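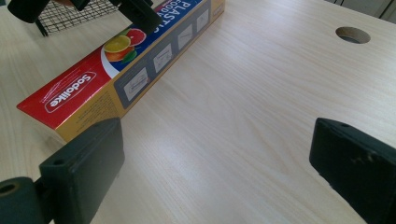
Wrap, Lids and the Drawer Under the Toaster: My Notes for the Talk

4 min read

Okay, so start slow. Last time I was on slide six before people had their coats off. Say hello, say thanks to Lucinda Kowalczyk for asking me back, and mention the tea is at the back and it's fine to get up for it.

Then straight into the box of wrap. Leave it up while I talk. It's a Sodalike one, red and blue and yellow with the citrus fruit on it. Ask for hands: who has one of these at home? Who has two? Who has one that's open and one that's newer, also open? (Wait for the laugh. If it doesn't come, keep going.)

Point out the little pictograms on the box. Four of them, in a row. I went years without ever looking at the pictures on any wrap box, mine or my mother's. I just tore at it and swore. So the first piece of homework tonight is to go home and read your box. The whole thing, small print too if you've got your glasses.

Next bit, the drawer. Tell the story about clearing mine out in August. I pulled everything onto the kitchen table — wrap, foil, parchment, the freezer bags, a roll of something with no box at all — and counted 19 things, which for one drawer is ridiculous. My neighbor Amos Boateng came by to borrow a ladder and ended up staying to sort lids. He took a pile home too, so thank you, Amos, if you're here.

What I kept in the drawer:
- one wrap
- one foil
- one parchment
- a pencil, for writing dates on tape

Everything else went up on the high shelf or out of the house. If I buy a spare, it lives on the shelf until the one in the drawer is used up. That's the rule and I've broken it 3 times, you can tell them that.

Long boxes. People always ask about long boxes. They don't stand up well in a shallow drawer so lay them flat, all facing the same way, end panel toward you. You want to pull the drawer open and know which is which by the color of the end. A red end is great for this! You can spot it half asleep. If your boxes all have plain ends, put a strip of colored tape on them.

DEMO HERE. Bowl, plate, half a lemon. Things to remember:
- Pull the wrap out low and flat, along the counter. Don't lift it up in the air or it folds over and grabs itself.
- Dry the rim of the bowl first. A wet rim is most of the trouble.
- Tear from one side to the other, don't yank from the middle.
- Keep the other hand on the box the whole time. I forgot this at Pirnlow and the box went on the floor.

If it sticks to itself, laugh, throw the piece away, take another. Don't stand there picking at it for two minutes like I did in front of Corinne's group.

Then the part where I lose some people, so be nice about it. I'm not going to tell anybody to stop using wrap. I use less of it than I did. A plate on top of a bowl does the job overnight, and leftovers I'm eating for lunch go in a jar. But for a cut onion, or for bread dough when I don't want a skin on it, I still reach for the roll. Rónán Lenihan will probably put his hand up about beeswax cloths. Let him have his say, he knows more than I do, and he has a few he can pass around. — Ask him to bring them back up to the front after, we lost one last time.

If there's time: the freezer. Wrap first, then a bag, then the date. I skip the date every single time and then I'm standing there in the cold with a gray lump wondering if it's chicken or cake. Tell the birthday story only if Dolores isn't in the room.

Questions. Somebody will ask where I buy my drawer dividers. I don't have any, I use cut-down shoe boxes.

Before they go, remind them the swap table is open until the lights go off, and to please take lids home WITH the thing they fit.

Recent talks
- Jars, and When to Let Them Go
- The Cupboard Over the Fridge
- Corinne Wojcik: Mending Dish Towels
- A Spice Shelf You Can See
- Dolores Haverford on Packing a Picnic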